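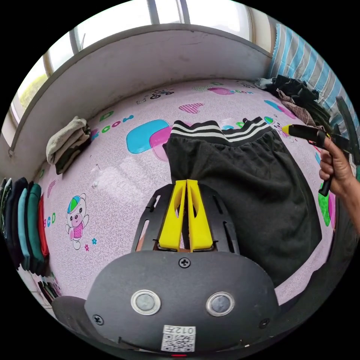 Someone at the back last time wanted to know why we bother with the waistband at all, if the trousers are only going on a shelf. Fair question, came up twice more by email. Short answer: elastic. Fold it badly, it twists, and then the whole stack leans.

Stulteo Household Skills, handout 4
Folding on the bed: trousers and stacking

Bring: one pair of soft trousers, elasticated waist. Jeans next time, not now.

1. Flattening
Work on a made bed, sheet pulled tight. Trousers face up, waistband away from you. Smooth from the waist down, never up from the hems (drags the fabric into ridges). Fuzzy or brushed cloth grips the sheet, so lift and lay it again if it wont slide. Dark cloth hides creases, so feel for them with a flat hand.

2. The waistband
Ribbed bands shrink back on themselves. Take it at both sides, small pull, let go. If there are stripes use them as your guide: stripes level, band level. Drawstrings go inside.

3. First fold
Leg over leg. Seat point tucked in so you get a straight edge. Waistbands together, corners matching. Most people rush this bit and then spend ages fixing it at step 4.

4. Second and third folds
Hems up to just short of the band, then in half again. Aim for a block 30 cm long, near enough the depth of the Piltby shelves. Thick pairs: stop at two folds.

5. Stacking
Heavy at the bottom, slippery stuff never in the middle. Folded edge facing out so you can pull one without the rest comming down. 16 items is plenty for one pile, fewer if they're knitted. Keep piles away from the side you are working on, or you will lean on them. Daylight helps, navy and black look the same under a lamp.
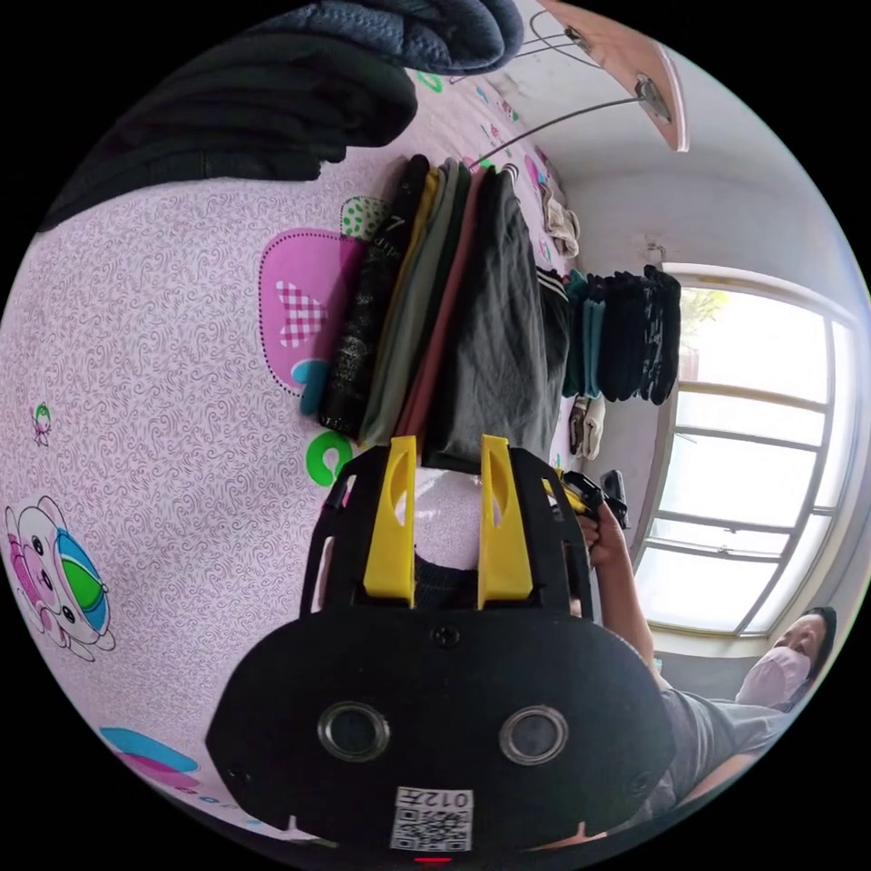
6. Putting away
Carry the pile flat, one hand under, one on top. Brunet method (roll everything) is fine for drawers, hopeless on open shelves. See sheet 2 for the rolling diagram.

For next session
- practise steps 1 to 3 until you can do them without the sheet
- read the Biretetti notes on knitwear, first half only
- 400 words on how clothes are stored where you live, due end of July, typed please

Spare handouts in the tray by the door.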